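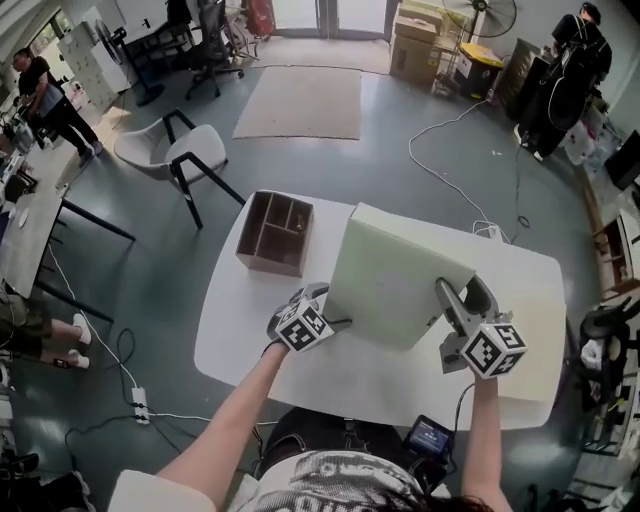 1/ Okay so I finally made the lemon poppy seed loaf again and I have thoughts. Too many for one post, sorry!

2/ First, the glaze. I always pour it on while the loaf is warm and it slides right off onto the counter. Made myself wait 18 minutes this time and it stayed put - thick, white, a little crackly on top.

3/ The lemons came from Kyriakidis, the little grocery by the bus stop. Bought 9, used four, and now I'm looking at the rest and thinking curd.

4/ Someone asked about the pan. It's a Filtasmont, the long skinny one, so you get more slices but they're short. My old square one rusted and I miss it a bit.

5/ Poppy seeds: soak them in the milk first. My aunt swears by it. I skipped it in May and they were gritty, like eating a sandbox.

6/ Oh, and we passed 2,000 followers here?? Over cake?? You're all very sweet and I hope you have butter at home.

7/ Recipe goes up tonight once I've typed out my scribbles (I wrote "some flour" on the card, very helpful, thanks me).

8/ Edit: yes, you can use oil in place of the butter. It comes out softer and keeps longer, but I'd add extra zest.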